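4. Setting the timer on your Pekata heater

I do this bit before hanging anything on the wall, as it's miles easier with the panel at knee height!

4.1 Hold the clock button until the display blinks, then set the time with the arrows.
4.2 Press P and pick a start time. I like mine on well before breakfast.
4.3 Set the run time. It comes set to 60 minutes and I've left it there. 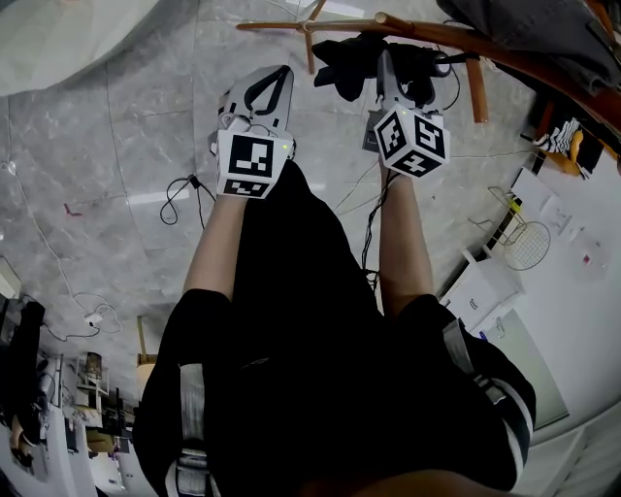

4.4 Press P again to save. If you wander off for 17 seconds it forgets the lot (ask me how I know).

Caution: don't drape towels over the top grille, even on low.

Note: the clock won't change itself for summer, so redo 4.1 in April.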